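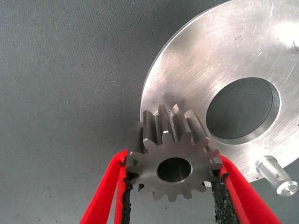

Boundary Fence and Gate Check: Pathak Wildlife Reserve, East Side

Checked by: Kuldeep Pal, Anju Saxena
Date: July 15, 2023

1. Main gate latch and padlock. OK. Latch is stiff but closes fully.

2. Fence voltage at post 35. OK. Read before the morning patrol.

3. Fence voltage at post 80. LOW. Grass is touching the bottom wire on the river side. Cut it back and read again.

4. Gaps under the mesh. FAIL. Warthogs have dug under near the Matum road culvert. A young lion could get through. Filled with rock for now, needs a proper concrete apron.

5. Warning signs facing the houses. One missing at the footpath. Replacement ordered.
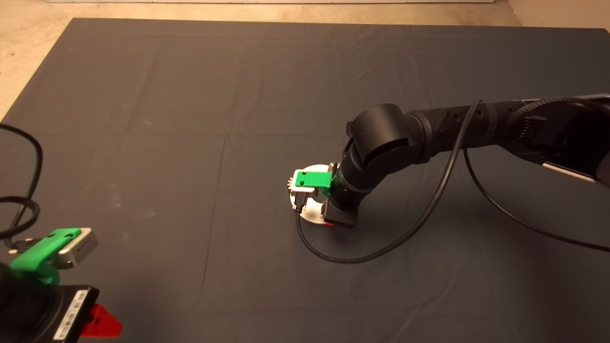 Kuldeep wants the culvert looked at every day until the apron is in. Night patrol should take the spare flashlight and stay in the vehicle on that stretch.

6. Radio check with the ranger post. OK on channel one. Channel two had static.

7. Dart kit sealed and signed for. OK. Seal matches the vet's log.

8. Emergency number posted at the gate. OK, but faded. Reprint.

Comments

Satish Bhatia: Rock fill will wash out by October if the rains are early. Please put the apron ahead of the signs.

Ritu Malhotra: Agreed. Grass at post 80 is on Monday's list.

Filed under: Reserve Safety, Fences & Patrols
2 comments | 4 shares
Contact the reserve office | © Pathak Wildlife Reserve | Back to top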